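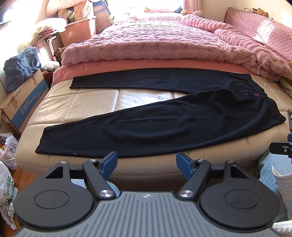

Malcolm Heywood
Fine, but which rule does any of this fall under? I read the Siltbridge home collection rules start to finish last night and "start state" gets one sentence: garment flat, fully inside the view, nothing on top of it. A pair of pants laid flat on a bench meets that. So does a pair laid flat by somebody who already knows which leg they plan to pick up first. I don't see how a reviewer tells those two apart, and if a reviewer can't, I wouldn't call it a rule.

pivotscrew
You're reading the short version. The long one has an appendix on start states. Garment gets dropped from waist height, you take what you get, and you smooth it only if it lands off the surface.

Malcolm Heywood
I've read the appendix. It says "should." Everything in there says "should."

pivotscrew
That's how standards are written. "Shall" for the stuff you get rejected over, "should" for the rest.

Malcolm Heywood
Then put the drop under "shall." Those pants have the legs spread apart and the waistband all the way over to one side. Maybe that came from a drop. I've dropped a lot of pants and mine land in a heap.

lintroller_73
Ha, same. I did 84 folding episodes for Wragg in November and if I'd dropped them every time I would have spent my whole evening chasing stuff off the floor. I laid them out by hand. Every single one was accepted, for what it's worth.

Malcolm Heywood
It's worth quite a bit to my argument, thank you.

odd_sock
Can I ask about a different part? Section 4, background. It wants homes left "as lived in" and then two paragraphs down it tells you to take away anything personal. Look at what's behind the bench: pink plush blanket, stuffed toys, a teddy bear, bags, a picture or poster stuck in a storage box. How much of that am I supposed to move? If I follow paragraph one I leave it all. If I follow paragraph three my place looks like a motel.

pivotscrew
Personal means identifying. Faces, mail, prescription labels, screens. A teddy bear doesn't identify anybody.

odd_sock
A framed picture might.

pivotscrew
If there's a face in it, turn it around. Takes two seconds.

odd_sock
I know what I'd do. I'm asking what the rules say, and they say "personal."

tarebeam
Reviewer here (Restanska, not Siltbridge, so grain of salt). We had 708 clips in one batch and the background wording caused more arguments than anything about the gripper. Two reviewers, same clip, one passes it and one flags it over a poster. We ended up writing our own list. Faces, names, addresses, documents, screens that are on. Anything off the list stays where it is. Clutter is the reason you go into homes in the first place. I'd be more worried about a bedroom with nothing in it.

Malcolm Heywood
Did the two reviewers agree after the list?

tarebeam
More than before. I don't have a number I'd want to defend.

Malcolm Heywood
Appreciate you not making one up. The Mununero people claim their checklist "ensures consistency" and I have asked them three times how they measured it.

bench_vise
I'll be the one to disagree with everybody. You can't write a rule for every pair of pants. We tried. Our collector guide got to 600 lines and people stopped opening it. What they did from then on was copy whoever sat next to them, bad habits included. Give me one page: fingers open at the start, whole garment in view, hands and feet out of the way, let go fully before you stop recording. The rest you fix by looking at clips with people.

lintroller_73
Feet out of the way? There's a leg in jeans and a sneaker over on the right side of that one. Mine were in half my clips.

bench_vise
Out of the way of the garment. I don't care about a sneaker off to the side. Cables I do care about, anything that could snag.

Malcolm Heywood
See, you just rewrote your own rule in one reply. On the page it says feet out of the way. A new collector reads that and cuts good clips, or ignores it and then ignores the next line too.

bench_vise
And a new collector with 600 lines reads none of it. Pick your poison.

Malcolm Heywood
I'd pick a one-page guide where every line can be checked from the recording. "Fingers open at first frame," yes. "Garment dropped," only if the recording starts before the drop, so start it before the drop. "Natural motion," throw it out. I have yet to meet anybody who can define it.

pivotscrew
Starting before the drop makes every episode longer, and somebody then has to trim it.

Malcolm Heywood
Yes. It costs something. The current rule costs nothing and gets you nothing.

tarebeam
We looked at recording the drop. The trimming wasn't too bad, but collectors hated having to keep one hand on the gripper and toss with the other. I'd still try it again on a small batch.

odd_sock
So does the poster come down or not?

tarebeam
If there's no face or name on it, leave it up.

pivotscrew
I'll send the "personal" wording to Siltbridge as a comment, plus the drop as a "shall." No promises. The last comment I sent them got a thank-you and the same text in the next draft.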